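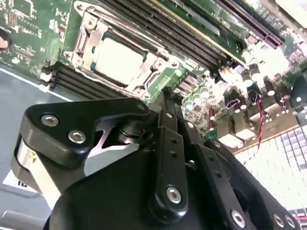
Flornport, June

Ville Hirvonen would like it understood that he never wanted to run a weather forum. He wanted to know whether to bring his washing in.

"I typed in one question," he says, moving a stack of old rain charts off the only other chair. "Was it going to rain in Flornport before four. A man wrote back with nine paragraphs and a diagram. I'm still not sure what the answer was. It rained at two."

The forum was called Basarska, after a boat its founder had once been sick on, and it was already old then. The founder, Stijn Mulder, handed Hirvonen the passwords a year later and moved inland, where he says the weather is of no interest. There were 828 members on the list at the time. Hirvonen wrote to all of them asking who was still about. He got 126 replies, several of them complaining about the letter.

What the members of Basarska do is write down the weather. They do it every morning, in their own gardens and on their own balconies, and then they post it, and then somebody disagrees. The national forecast is regarded with the sort of pity usually kept for other people's children.

"You have to see it from their side," says Hirvonen. "The forecast says light showers. Wilma has had light showers. Wilma's neighbour over the wall has had her shed flooded. What use is light showers to that woman?"

Wilma Hendriks lives at the bottom of Rirkus Lane, in what she calls a hollow and the council calls a flood zone. Her records go back further than anyone's, and she gives them out over the telephone, without being asked for them, to people who have rung about something else. I rang to check the spelling of her name and came away with most of last March.

"It was a filthy month," she told me. "Put that in. People have been saying it was mild. It was mild up by the church."

The church comes up a lot. Koen Dekker, who lives beside it, reads the thermometer on his north wall at seven each morning and is widely suspected of having a warm wall. The argument over this has been going on in a single thread, which has reached 405 posts and has had to be closed twice. Dekker has offered to move the thermometer. Hendriks said that if he moved it he would spoil the record.

"She's right, that's the worst of it," says Dekker. "If I move it, I've got eleven years of one wall and then some other wall. So it stays, and I get told off every winter."

I ask Hirvonen whether any of it is useful to anybody. He thinks about it for longer than I expected.

A student once wrote to ask for the rainfall figures, he says, and seemed pleased with them, though she never told them what she was doing. A couple planning a wedding asked for the driest Saturday in August over the past ten years. The members went into it for a fortnight and came back with three Saturdays and a minority report. The couple got married in Portugal.

"And Geerts uses us," he says. Geerts is the bakery on the front, which puts out its tables or doesn't. "Although I think they mostly look out of the window."

Then there was the winter everything stopped. The forum lives on an elderly machine that came with the passwords, and one night it gave up. It was down for 7 days. Hirvonen expected people to drift off. What he got was post. Postcards, mainly, with the temperature on them, and one long envelope from Jasper Kramer holding a week of wind readings in pencil and a note asking that they be entered in the proper order when service resumed.

"I typed them all in," says Hirvonen. "It took me a weekend. Then Jasper wrote to say I'd got one of the gusts wrong."

Had he?

"Yes."

Kramer, reached at home, remembers it well. "He'd put a north-westerly down as a north-easterly," he says. "We don't get those in January. Anyone reading it would have thought we'd gone mad."

Hirvonen has tried to hand the forum on. He posted a notice in the spring and had almost no response beyond a remark about his grammar. He says he'll try again in the autumn, when people are indoors more and might be bored enough. Meanwhile he reads the posts over his breakfast, and has started keeping a gauge himself, on the flat roof outside the kitchen window. He is at pains to say it's a small one.

And the washing?

"I bought a dryer," he says.

Recent interviews
The woman who repaints the harbour numbers
Forty winters of the Rirkus Lane allotments
Why the late ferry is always late
A short talk with a long-distance pigeon man

Contact us | Copyright Flornport Quarterly, all rights reserved | Back to top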